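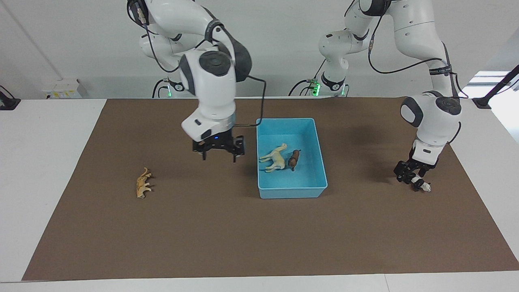
The Hulari cable kit is a bag of straps, sleeves and short jumpers for dressing the outside of a small arm. I bought it for our two-arm sorting cell, which had been eating camera cables since December. Fitting took one afternoon with both arms powered down. The strap pads hold well on the rounded white links, and on the left arm the sensor cable now follows the upper links with a strap on the outer ones. The wrist is harder. On the right arm I left a free loop from the wrist down toward the gripper, and it can reach as low as the rim of the blue bin when the fingers point straight down. Kalora's older kit had a stiffer sleeve that kept this loop smaller, but it cracked on us after 1,000 cycles.

We have now run 4,000 cycles on the Hulari straps. One pad near the left elbow slid and had to be cleaned and stuck down again. The others have stayed put. I check them every 200 cycles, with the arm parked, by pulling each strap sideways with a finger.

The instructions are poor. They give no slack figure for the wrist, so turn the joint by hand through its full range before you tighten anything. The small ties are also too short for two cables together.

I would buy it again for the straps and get the ties somewhere else.

Contact | Copyright Cesero 2019 | Back to top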